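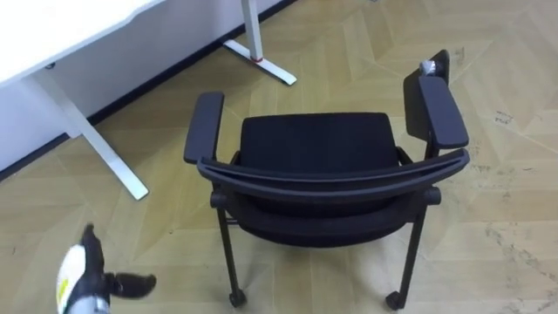
Flidley Town Council is one councillor short again, and if you live in the East ward you will shortly be asked to do something about it. The departing member lasted seven months and left by email, wishing the rest of them well in a tone that several of them are still trying to interpret. So there is a seat going. Think of it as a black one with long padded arms on a herringbone floor, if that helps the application along, though what you'd get in the council chamber is stackable and squeaks when anyone mentions parking.

The council had hoped to fill the gap by co-option, a process in which the existing members choose somebody they can bear to sit next to. That now looks unlikely. Under the rules it takes ten electors to ask for a proper by-election, and the petition outside the bakery had collected 103 names when we last looked, at least two of them in the same handwriting. The clerk has checked enough of them to be satisfied and, by all accounts, a bit gloomy.

What is it all about? Officially, representation. Unofficially, the number 6 bus. Juto, which runs it, wants to stop serving the estate after seven in the evening, and the council's response so far has been to write a letter expressing disappointment, receive a letter expressing regret, and note both. East ward residents feel there may be further steps available. The town council can't order a bus company to do anything, as it reminds us at every meeting, but it could put some money towards the late service, and it has been sitting on a transport reserve for so long that some members had forgotten it was theirs. 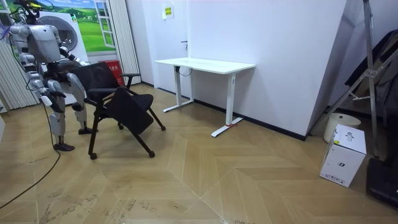 Who is standing

Three people have collected nomination papers and none has yet brought them back, so we'll leave names out of it until the list is published. We can say that one is against the bus cuts, one is very much against the bus cuts, and the third would like to talk about the Zoda site.

For newer readers, the Zoda site is the old bottling works behind the station, which has had planning permission for flats, then for bigger flats, then for a supermarket, and currently has buddleia. It is in the district council's hands and not the town's. This has never stopped anybody campaigning on it, and the last winner in East ward did so with 800 leaflets and a drawing of a fountain. The turnout that time produced 196 votes for the winning side and a recount nobody enjoyed. No fountain has been sighted.

If you fancy standing yourself, you need to be 18 or over, live or work in or near the parish (the clerk has the exact wording, and a map) and find two electors willing to sign for you. You don't need a party. You do need your evenings, or one Tuesday a month of them, plus a working tolerance for the phrase "through the chair". 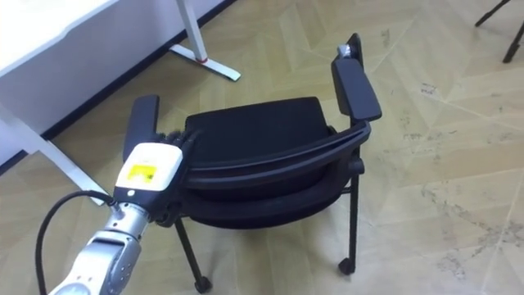
We're also offering every candidate 300 words in the next issue, printed as supplied, spelling included. The last time we did this one submission ran to four pages and was mostly about drainage - we printed the first 300 words and got a complaint that we had cut it off before the good bit. The offer stands on the same terms. Send yours to the usual address once your papers are in.

There will be a hustings at the Živković Hall, doors at 7 p.m., with the date to go up in the library window as soon as the clerk confirms it. Questions can be put on the night or left in the box by the library desk, which is the one marked "Questions" and not the one marked "Batteries". Anyone coming from the estate should note that the last number 6 home goes at 9.40, for now.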